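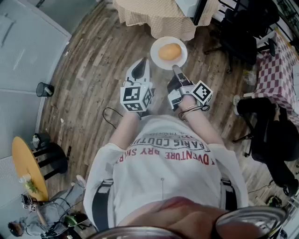

Siu-fong says the policy doesn't care how comfortable we are, it only cares that the two hands agree about where the plate is. Fair. Writing down the setup before I forget, then the numbers.

**February, start 9:40**

Task: plate + bun, floor level. Two hand-held grippers, one per hand, marker cubes on both. Goal is pick up the bun off the plate, lift, hold, set back down. Later the plate itself gets moved too, but not today.

Why the floor – most of the tables have cloths on them and the cloths drag. Did the table version last time, half the demos had a wrinkle moving with the plate. The planks are better. Also lots of texture for the tracking to grab on to.

Settings, same as last session except where noted:

- gripper cal: redone this morning, both hands. Left came out fine first try, right took three
- recorder: Yeoman build 26, the one with the sync fix
- head strap one notch tighter
- start pose: fingertips short of the plate, both open, hold still for a slow count of two, THEN go
- end pose: same as start

Forgot the hold on the first batch. The trimmer needs it, otherwise it cuts into the reach. Those have to be redone, no way around it.

**10:15**

First proper batch. Things that went wrong, in no order:

Right cube drops out when I roll the wrist inward. Left does it too but less. If I keep the elbows out the cubes stay facing up and the tracking holds. Feels like carrying a tray through a door. Marjorie's clips from Gastmont have the same dropout at the same part of the motion, so it's not my arms.

Looking down too steep. Chin gets into view and there's less room beyond the plate. Try looking at the far rim of the plate instead of at the bun.

Cable catches. Not often but when it does the left hand stops for a moment and it shows in the trajectory as a flat spot. Route it behind next time. Siu-fong tags these as "snag" and keeps them out of training. I'd keep a few in, robot will get stuck on stuff too?? ask.

Squeezing too hard. The bun dents and then the next demo starts with a different bun, basically. Fingers should close till they touch and then a hair more. Practiced this slow with eyes shut, helped.

**11:30**

Better. Got into a rythm.

What works:

1. both tips come in low, from my side
2. left touches first and stays put
3. right closes toward left, not the other way
4. lift straight up, don't pull back toward the chest
5. pause at top
6. down, open left, open right, back out

Step 3 matters most. If both hands close at once the bun skids and I correct without noticing, and then the robot learns the correction and does it when nothing has skidded. Saw exactly this on the Osus arms in the January run, the little twitch sideways before every grasp. That was me. Embarassing.

Turn the plate and shift it between demos. I keep putting it back in the same spot out of habit. Marjorie uses a die for left / right / near / far, want to copy that.

**1:05**

Checked the count. 98 usable so far, target for this object is 200. Whole set across all the objects stands at 1433 before filtering.

Replayed a handful on the small screen. Left track clean. Right track has a drift that starts after the lift and comes back by the time the hand is down. Could be the cal again. Could be the cube is loose on its mount, gave it a wiggle and couldn't tell. Swapping the mount before the next batch either way, and recal after.

Speed: mine are quicker than Marjorie's by a lot. Not sure the mix is good. She moves at the speed the arm can do, I move at the speed of someone who wants lunch. Slow down after break. Maybe put a metronome on.

**2:20**

New mount on right. Drift gone in the first few, keep an eye on it.

Knees done. Kneeling pad!!! Have written this in three entries now.

**To do**

- redo the no-hold batch
- ask Siu-fong re: snags, keep or drop
- die for plate positions
- tell Murnport the mounts loosen, they have the same ones
- fresh buns, these are going stiff and a stiff one grips diffrent
- upload before leaving, drive is nearly full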